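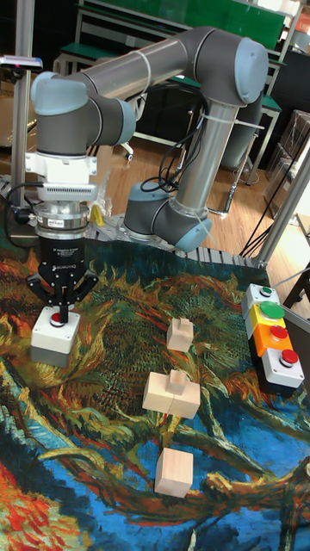 Finger on the red button.

Progress report to the Marsden Fund: the Colden grimoire, edition and commentary

The transcription is finished. All 797 pages of it, including the stretch in the middle where the scribe seems to have lost either his faith or his spectacles. Bradley Oakley has checked the planetary tables twice and asks me to record that he will not be doing it a third time.

Translation is slower. Of the four books, 2 are in a readable draft, and the third exists in English that only Gøran Nordin and I can follow. The fourth is mostly the names of spirits, who need no translating but do need an index. Gøran has found that several of them are the same spirit spelled differently, which cuts the index and will disappoint anyone hoping for a larger staff.
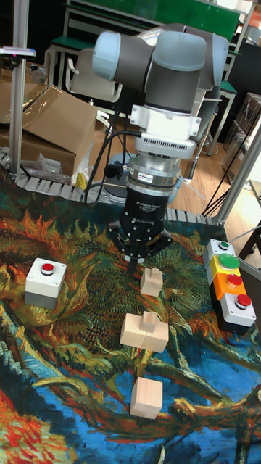 Gripper above the printed cloth.

The commentary has grown. You funded a short essay on where the Colden rituals came from, and Malcolm Catterall has turned in a long one. His case is that the compiler borrowed heavily from a printed herbal and added the demons later - I find this convincing, if a little hard on the demons. We will trim it before December.

Money: we are under on travel and over on copying fees. The archive at Fesau charges by the leaf and counts blank ones. I would like to move the travel surplus across, if you have no objection.

Still to do: the fourth book, the index, and a decision on the title. Reece Parsons at the press wants the word "forbidden" in it. The manuscript was never forbidden. As far as we can tell, it was never even borrowed.

Mervyn Catterall, editor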